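Skulis Tabletop, README

Kitchen pick-and-place episodes for teaching a policy to tidy up, a skill most of us at the lab are still working on. The overhead view is stored turned sideways. Rotate it if you like, but rotate the action labels too.

70 layouts, 10 episodes each. Toy food, real cookware, one toaster oven that stays where it is.
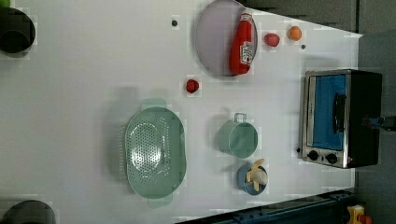 Each episode opens with a still of the table before the arm comes in. Use these for goal conditioning or for checking your object detector's self-esteem.

Splits: 90 percent train, the rest held out by layout. Please don't reshuffle by episode. Ititz did, and their scores were lovely.

Known issues
- 3 layouts have no depth.
- "plum" and "peach" are the same label in Tazi exports.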